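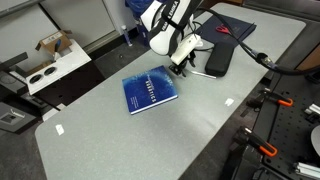 3.2 Who finishes a borrowed book?

So this is the part of the study I was most curious about going in, and I'll admit I had a guess. I figured people who borrow from a shared shelf at work mostly don't finish what they take. I don't, anyway (my own record at the Lalludholm shelf is embarrassing).

We had 490 loans to look at, all from the sign-out notebooks, and 438 of them came back with a slip filled in. Yulan Tang typed up every one, including the ones written in pencil on the bus. The slip asks how far you got and why you stopped, if you stopped. 

Figure 3. A table with a book lying on it.

My guess was pretty bad! People at Prisdale finished novels far more often than I expected, and the longer loans weren't the abandoned ones. What did sink a loan was a waiting list. Once a reader knew a coworker wanted the book next, they tended to hand it back early, even halfway through, and Kenta Katayama noticed that many of them wrote "will get it again later" on the slip. Hardly any did.

I went back and forth with Chunhua Wei over how to code those. She wanted them counted as unfinished, I wanted a separate group, and we ended up running it both ways. The pattern holds either way, although it's weaker for the technical books, where "finished" is a slippery word to begin with. Plenty of readers wanted one chapter and were perfectly happy with it. We come back to those loans in Section 4.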